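Veleo Two-Arm Table Unit
Setup Guide, Section 4: Choosing and Teaching Household Chores
Revised September 30, 2019

4.1 Before you begin

This section covers chores done at the table: folding, sorting, and putting small items into boxes. Read it before you buy extra grippers or plan a work schedule. Many new owners expect the unit to take over the laundry. At this software level it will do parts of the laundry, slowly, with a person in the room.

The chores below are grouped by how ready they are.

Ready for daily use: moving firm items from one spot to another, placing items in an open box, lining up shoes.

Usable with supervision: folding T-shirts and hand towels that start out flat.

Not ready: pulling one garment out of a full basket, turning sleeves right side out, matching socks, fitted sheets, anything on a hanger.

Vestau, our test shop, ran 964 shirt folds in August. The shirts were laid flat by a person before each fold. Of these, 866 met the folding standard in Appendix B. When the shirts were dropped on the table in a heap, the unit was stopped after 100 tries and the chore was moved to the "not ready" group.

4.2 Preparing the table

1. Clear a space in front of the two arms at least as wide as the largest garment you plan to fold.
2. Wipe the surface. Crumbs and lint can hide the edge of thin fabric.
3. If your table has two sections, push them tight together. A raised seam will catch a finger when the gripper slides under cloth.
4. Check that the arm cables hang free and do not lie across the work space.
5. Turn on the unit and wait for the steady green light on the control box.

CAUTION: Keep hands, hair and loose sleeves out of reach of both arms while the light is green. Press the red stop button before you straighten a garment by hand.

4.3 Teaching a fold

1. Select TEACH on the control box.
2. Lay one shirt flat, front side down, with the collar away from the arms.
3. Guide the left arm by its wrist to the first pinch point and press MARK. Do the same with the right arm.
4. Guide both arms through the fold at an even speed. Press MARK at each release.
5. Repeat with the same shirt until the counter reads 200.
6. Select SAVE and give the chore a name.

NOTE: Teaching can be split over several sessions. The counter is kept when the power is off.

NOTE: A fold taught on a cotton T-shirt will not carry over to sweaters or slippery fabric. Teach each one as its own chore.

4.4 Working with mixed items

Other things can stay on the table during folding if they are kept clear of the fold area. Firm items such as boxes and fruit cause little trouble. Soft items are harder. The software may read a bunched garment and the cloth next to it as one piece.

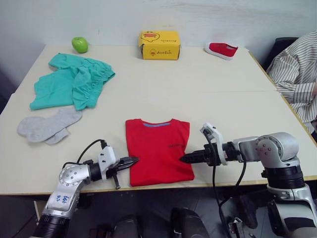 Figure 4-2. Folded T-shirt at the front of the table, between the two grippers. Other items are on the table, including a bunched teal garment and a pair of light gray socks.

1. Place firm items along the back edge.
2. Leave a hand's width between soft items.
3. Select SCAN and compare the outlines on the display with the items on the table.
4. If two items share one outline, press STOP, move them apart, and scan again.

CAUTION: Do not leave glass, knives or open liquids within reach of the arms.

If a gripper closes without picking up fabric three times in a row, the unit stops and beeps. See Section 7, Faults and Resets.

Related items
Section 3: Mounting the Arms
Section 5: Gripper Care and Finger Replacement
Appendix B: Folding Standard
Veleo Control Box Quick Card
Sivakumar Cable Guide Kit, Fitting Sheet
Zorkside Parts and Service List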